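Progress report to the Planport small grants programme
Clolero household electricals project
February 6, 2022

Summary

The project is on schedule in three of its four strands and behind in the fourth. We have spent roughly two thirds of the grant. The sorting and relabelling of donated extension leads and power strips is now the main activity, and most of this report deals with it. A revised date for the printed guide is given at the end.

Background

The grant was awarded in September to help households that move into unfurnished lets with few or no electrical goods. Clolero takes in donated leads, strips, lamps and kettles, has them checked, and passes them on through two partner agencies, Oltoson and Bạch. The target in the agreement is 2000 items over the life of the grant.

Work since the last report

Intake. Donations of kettles and lamps have been steady. Power strips and extension leads have come in faster than planned and now take up most of the shelving at the back of the store. We have stopped asking for them in the newsletter until the backlog is down.

Checking. Every strip is looked over for cracks, scorch marks and damage to the flex before it goes to the electrical tester. Anything with a doubtful plug is set aside and not repaired. In the current period 144 strips passed and were bagged with a dated label.

Colour marking. Oltoson told us that people were unplugging the wrong appliance, particularly where a fridge or a router shared a strip with other things. We looked at adding tags to the plugs, but these came off. We have since been putting by any strips where the sockets themselves are in different colours, so that a household can be told "the fridge stays in the blue one" and the same words can go on the instruction card. The long white type with six sockets in a single row is the one we would most like more of. Its colours are blue, coral pink, teal green, yellow, a second pink and light cyan. The repeated pink has caused some confusion on the draft card, which now says "the pink next to the blue" and "the pink next to the cyan". 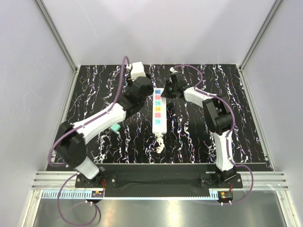 Storage and packing

Flex is gathered into a bundle at the end of the strip and tied before bagging. Earlier batches were wrapped round the body of the strip, and Bạch reported that these arrived kinked near the entry point. There have been no complaints about the bundled ones.

The store now has 5 crates for passed items and 2 for rejects, kept on opposite sides of the room. Rejects go for recycling at the end of each month.

Strand behind schedule

The printed guide to safe use at home is late. The text is agreed, but the page on overloading has been rewritten twice after comments from Bạch, whose clients found the table of wattages hard to follow. It will be replaced by a short list of things that should go straight into a wall socket. We expect to send the guide to print within six weeks and ask Planport to accept this change of date.

Spending

Testing fees are slightly over budget owing to the volume of strips. Van hire is under. We propose to move the underspend across and will send the form separately.

Next period

Clear the backlog of untested leads. Finish the instruction card for the coloured strips and try it with a small number of Oltoson households. Restart the appeal for lamps.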